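Fui ver "Pendness" na sessão das 7 de quarta-feira. Deixo aqui umas notas, sem revelar o final.

O filme parte de um caso de 1,640 assinaturas falsas numa petição para fechar uma piscina municipal. Wim Willems faz de Chiang, o funcionário que as confere uma a uma.

É um filme de escritório. Quase tudo se passa entre a sala do arquivo e o corredor. Quem for à espera do tribunal do trailer vai apanhar duas cenas de tribunal, ambas curtas, e a segunda nem tem diálogo.

Willems está bem. Fala baixo, come sempre a mesma sandes, nunca explica o que pensa. Gostei menos da cena em que grita com a irmã ao telefone. Parece de outro filme, e a personagem da irmã não volta a aparecer.

Tzu-hsuan Poon realiza e assina o argumento. O anterior, "Plumulel", tinha mais humor e menos meia hora. Continua a filmar gente a trabalhar com uma paciência que eu aprecio e que sei que irrita muita gente. Na minha sala saíram duas pessoas antes do intervalo.

A primeira hora é a melhor. Há uma sequência com a folha 718 da petição em que Chiang percebe que a letra é de alguém que conhece. Não há música, não há grande plano da cara. Ele arruma a folha e vai almoçar.

A seguir entra a jornalista e o ritmo parte-se. Ela faz perguntas cujas respostas já ouvimos, e o argumento perde ali uns bons vinte minutos. A culpa não é da actriz.

O som é muito bom. Ouve-se o ar condicionado do arquivo durante o filme todo e, quando o desligam, dá-se por isso na cadeira.

Sobre a comparação com os filmes de denúncia dos anos 70: percebo, mas aqui não há conspiração nenhuma. Há uma câmara municipal com pressa e um homem que lê devagar.

Legendas: na cópia que vi no Pumon traduziram "petition" por "petição" numa cena e por "requerimento" na seguinte. Faz confusão, sobretudo na parte do recurso.

Nota: 7 em 10. Vale o bilhete pela primeira hora e pelo último plano, que é comprido e merece ser visto em sala.
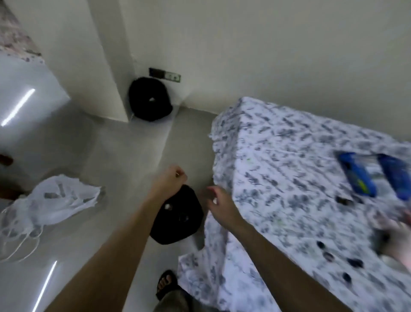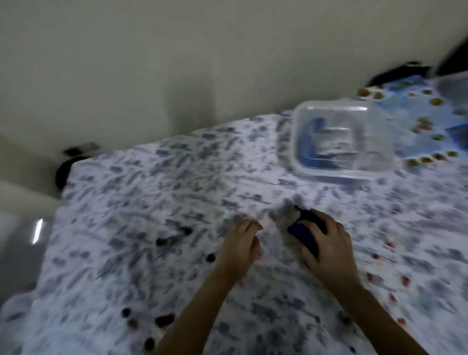
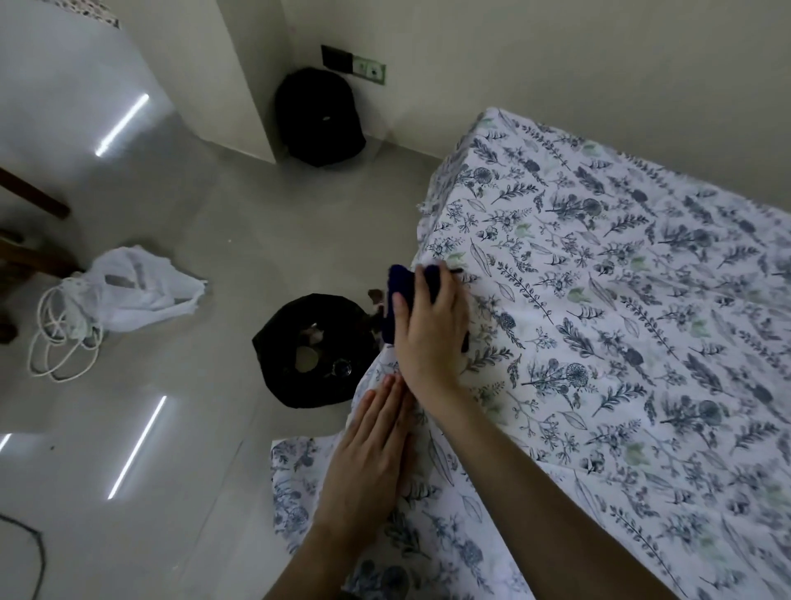 Tzu-hsuan Poon respondeu-me entretanto que a cena do telefone era maior no argumento e que a irmã tinha mais três cenas, cortadas na montagem. Diz também que a folha com a letra conhecida foi filmada no último dia, já sem a equipa de som, e que o ar condicionado dessa parte é de outra sala.

Mantenho a nota. Se as cenas da irmã saírem na edição em disco, volto a ver.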